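SLIDE 1 - title
Wait for the latecomers. Thank Milstead Local History Society for the tea. Don't mention the projector.

SLIDE 2 - who gets what
Open with the will from 1674. Widow, one farm, 13 named heirs. Read out the bit about the second-best kettle, slowly. She leaves the land in a single line and then spends most of a page on spoons. Pause for the laugh. If no laugh, carry on as if none was expected.

Point to make: people have always found the big things easy. Land goes to the eldest, everyone sulks, done. The trouble is in the kitchen drawer.

SLIDE 3 - the Sulolen letters
Two sisters, one clock, letters going back and forth for four years. Marleny Mamani typed them all up and deserves a medal, or at least a biscuit. Read the April letter only. The later ones use language.
Ask the room: who here isn't speaking to somebody over a piece of furniture? Hands usually go up slowly, then rather a lot of them.

SLIDE 4 - small things
The law calls these chattels. Solicitors call them "the contents" and look at their watches. Most modern wills deal with them in half a sentence, to be shared out as my executors see fit, and that half sentence has kept Tuncay Ateş in work as a mediator for most of his career. He told me he has never once been called in over a pension.

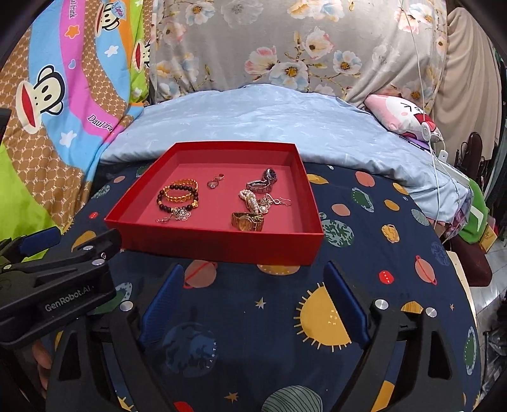

Slide 4: Bracelets, watches, a ring and a pair of earrings. Probate would put the lot on one line.

Leave it up while I talk about value. Three kinds: what a dealer would give you, what the insurance thinks, and what your cousin says Gran promised her in the car. Only the third one starts fights.

SLIDE 5 - methods
Drawing lots. Fair, and everyone hates it.
Taking turns, youngest first. Works until someone's husband joins in.
Stickers. The Esfahani family used coloured dots while their mother was alive and present. She went round at night and moved them. (Mahmoud is happy for me to tell this one. Check he isn't sitting next to his aunt.)

SLIDE 6 - what to do
Write a list. Sign it, date it, keep it with the will. Say why, if you can bear to - a line about who wore a thing and when is worth more than the valuation. Don't promise the same thing twice.

Questions. If the kettle comes up: no, we don't know who got the best one.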